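What We Bought and What We Put Off

I took over the equipment list in May, mostly because I had complained the loudest about the old one. Azadeh Babaei had started it as a wish list (a great one!) but it had four arms on it, and our whole budget was $551 on top of what the department already owned. So I crossed out a lot, and she put some back, and we went on like that until it fit.

The biggest fight was over the gripper. Folel sells a nice wide one, and Vorkent sells spare fingers for the one we already have. I wanted the Folel so badly. But the fingers left money over for the things we were going to pick up, and the work was all kitchen stuff: mugs, lids, glass. Glass was the part I kept worrying about when I wrote down what the wrist camera needed.

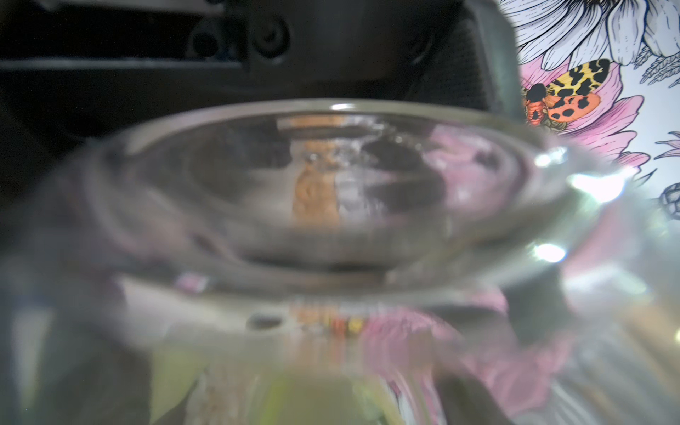 Cameras and lighting

A clear bowl in front of a flowery print is rough on a camera. The pink from the flowers smears right across the inside wall, and the glints on the rim are pure white. I'd priced 2 options, a depth camera from Louro and a pair of diffuser panels from Pruvolon, and I went with the panels first. They were cheaper, and I figured softer light would help with everything else on the list too.

The Louro is still at the top of the next request. Delivery was quoted at 11 weeks, so whoever has this list after me should order it early, before the cables and the spare mounts and all the small stuff.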